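Can a machine open a locker yet?

Homa Nikzad has tested manipulation software at Vokeck long enough to distrust demonstrations. "A demo is one door, one handle, one lighting condition," she says. "A chore is 54 doors and somebody left a key in half of them."

Her current benchmark is dull by design: open a metal locker, put an item in, close it, leave the key alone. The best policy her team ran in May 2021 finished up to 80 percent of attempts on doors it had seen before. On new ones it finished 21 percent. Recessed handles cause most of the failures – the jaw has to enter at a shallow angle, and a hanging key ring gets in the way.

Nazanin Esfahani, who runs data work on the same project, puts the problem in the wrist. People change their grip midway through a pull without noticing it.

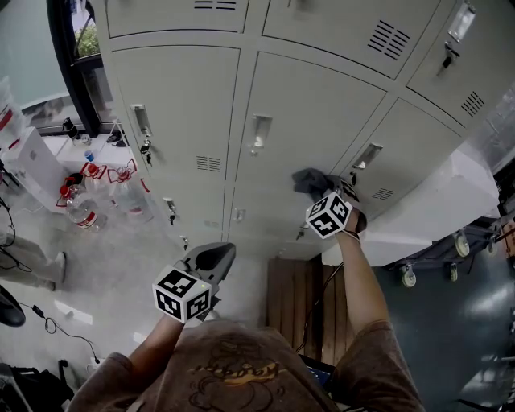
She wants 2000 more human trials before anyone trains again. "Sweeping and wiping will come sooner," she says. "They forgive an error of a centimeter. A latch doesn't."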